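Open day, Brilcombe site, October 29, 2025
Speaker notes, Indira Sastry

Slide 1. Welcome. Fire exits are at the back. The talk runs 20 minutes, then we walk over to the benches. Ask people to hold questions about pricing for Bheki Ndlovu.

Slide 2. Who we are. Trullcombe started with one bench and a packing job for Flalimex. Mention the move in March. Skip the funding history unless someone asks.

Slide 3. The task. Two arms share one table and handle everyday packaged goods. Point out that the goods are different shapes: a tub, a canister, cartridges. Leave this slide up for a full minute and let people look.
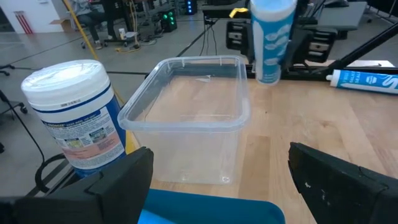 Slide 3: Bench view from the gripper. Clear container between the near fingers, sealant cartridge held by the second arm.

Say that clear plastic is hard for us. The wood shows through the walls, and the rim picks up highlights from the room. Cartridges roll if they are put down badly.

Slide 4. Numbers. 621 recorded runs at this site, 79 of them on clear containers. Don't compare with the Hämmerli bench. They use a different table and different lighting.

Slide 5. House rules for the walk. Stay behind the line on the floor. Bags stay in this room. Groups of 8, and Bheki takes the first one.

If the demo is late, go back to slide 3 and take questions.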